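Section 6: Setting and Checking the Anchor Alarm

Before you start

The Drorkine anchor alarm compares your boat's position with the spot where you told it the anchor went down. Everything else in the brochure is built on that one comparison. If you give it the wrong spot, it will guard the wrong spot all night with great confidence. Read this section through once at the dock, with the unit switched on, before you try any of it in a crowded cove at dusk.

CAUTION: The alarm does not hold the boat. It doesn't know what the bottom is made of, how much chain is out, or whether the anchor has dug in. Anyone who says it replaces an anchor watch in bad weather is selling something.

6.1 Marking the drop

1. Turn on the unit and wait for a steady position. The sales sheet says this is instant. Allow 2 minutes after a cold start.

2. Bring the boat head to wind and stop over the place you want the anchor.

3. Press MARK when the anchor touches bottom. The person at the bow should call it. Pressing it when the anchor leaves the roller is a common mistake, and in deep water with a current the mark can end up well away from the anchor.

4. Check that the anchor symbol appears on the chart page. If the symbol is flashing, the mark was not saved. Press MARK again.

NOTE: The "Auto Drop" feature guesses the moment from boat speed. We left it in because dealers asked for it. So-ying Chow ran it on 10 anchorings in Vetuslow Harbor and it marked the right place in 6 of them. Leave it off.

6.2 Setting the circle

1. Let out your full scope and back down on the anchor the way you normally would. Take bearings on two fixed things ashore. Do this even though you own an alarm.

2. Open ANCHOR, then RADIUS.

3. Enter the length of rode you have out, plus the distance from the bow roller to the antenna. Most owners forget the antenna. If yours is on the stern rail, forgetting it means a false alarm the first time the wind shifts.

4. Add a margin. The factory setting is 40 feet, which suits an open anchorage. With rocks or neighbors close by, a smaller margin makes sense, but expect to be woken up.

5. Press SET. The circle turns solid.

CAUTION: Don't widen the circle just to stop the alarm going off. If it sounds twice in an hour, go on deck and look. Check your shore bearings before you touch the menu.

6.3 If you forgot to mark the drop

It happens. The screen offers "Estimate Anchor Position," which draws a line upwind from the bow and puts the anchor at the end of it. That works tolerably in a steady breeze with the rode stretched out. In light air, or where the tide runs against the wind, the answer is close to worthless, and the unit will not tell you so. Use your own bearing on the rode and enter the position by hand under ANCHOR, then EDIT.

6.4 Testing the alarm

1. With the circle set, open RADIUS and drop the value to the lowest setting.

2. Wait. The alarm should sound within a minute if the boat is outside the new circle.

3. Go below, close the cabin door and have someone repeat the test. If you can't hear it from your bunk, you don't have an alarm.

4. Put the radius back to the value you wrote down. You did write it down.
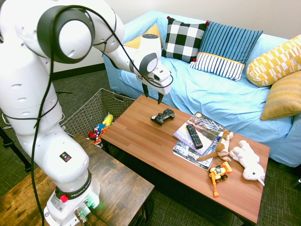 The optional Riltier remote buzzer is louder than the one in the display, and it should be mounted near the person who sleeps most heavily. It draws a little current all night. Wen-hsiung Tse's wiring notes in Section 9 show how to fuse it separately, so that a fault in the buzzer doesn't take the display down with it.

6.5 Phone alerts

The Tang app repeats the alarm on a phone connected to the boat's own wireless network. It stops working when the phone sleeps too deeply, when the battery saver comes on, or when you row ashore and leave the network. The app's maker describes it as "peace of mind from anywhere." We have not found this to be so. Treat it as an extra beeper in the cabin.

6.6 Leaving the anchorage

1. Press ANCHOR, then CANCEL, before raising the anchor. Otherwise the alarm will go off just as the bow crew is trying to hear you.

2. Save the position if you liked the spot. Add a note about the holding, good or bad, while you still remember it.

Section revised May 31, 2025. Applies to displays with the round knob. Older displays with four buttons use the menus in Appendix B.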